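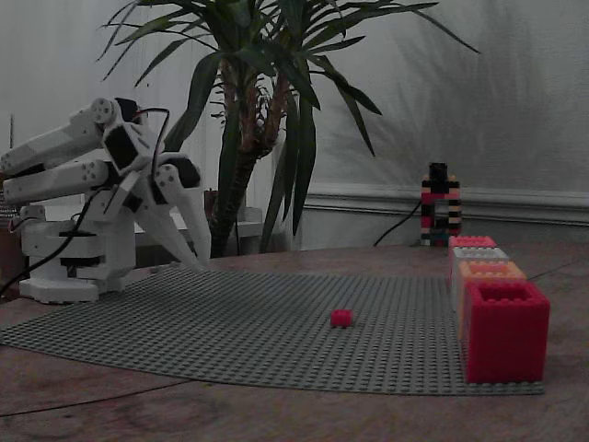
Valdemar Þorgeirsson wrote back to yesterday's post that a grey baseplate is a waste of money, and that you can build just as well straight on the table.

Kaj Baldursdóttir
November 9, 2025

I'd agree for small things. A car or a little animal doesn't need a plate. A house does. The first row of bricks has to stay square or the roof won't go on.

A big grey one is my favourite. Green looks nice for a garden but you get tired of it, and grey does for a street, a harbour, the moon, a parking lot.

On curling: the big plates are thin and the corners and edges lift a bit off the table. You notice it most on bare wood. I've tried leaving one under a stack of atlases for 19 days. It helped for a while, then the corners came back up.

What works better is building across the corners. A long flat piece near each edge stiffens the whole plate. Put your heaviest wall on the side that lifts most.

Don't put them in the dishwasher and don't leave them on a sunny windowsill. I lost a green one that way in June. It went the shape of a potato chip and is now under a plant pot.

For cleaning I use lukewarm water, a drop of dish soap and an old toothbrush. Dust sits down between the studs and a cloth just pushes it around. Dry it standing on edge overnight.

Þröstur Kvaran asked how I start a layout. One small red brick, by itself, somewhere right of the middle. That's the front door. Then I leave it and go make tea. If I still like it when I get back I start on the walls.

Red because it shows up on the grey from across the room. Yellow is fine too. Dark grey is hopeless, I've lost doors that way.

Keep your bigger blocks off to the side while you plan. If they're on the plate you start building around them, and then the pile has decided where the street goes.

Sorting: I have over 2,000 pieces and I sort by shape first, colour second. A red 2x4 in a tub of mixed 2x4s takes a second to spot. A tiny hinge in a tub of mixed red takes all evening.

The tubs are Pallel ones, the shallow kind with the clip lid. The deep ones hold more but everything you want is at the bottom.

Þórarinn Brøndum sorts strictly by colour and says it's calmer to look at. Fair enough, it is.

Next up is the bakery, 51 studs of street frontage if you count the lane. That's wider than one plate so there'll be a join, and I haven't worked out where to hide it - probably under the lane.

If anyone has a spare grey plate with flat corners, I'll trade 3 window frames and a bag of roof slopes for it.

Contact | © 2025 Kaj Baldursdóttir | Back to top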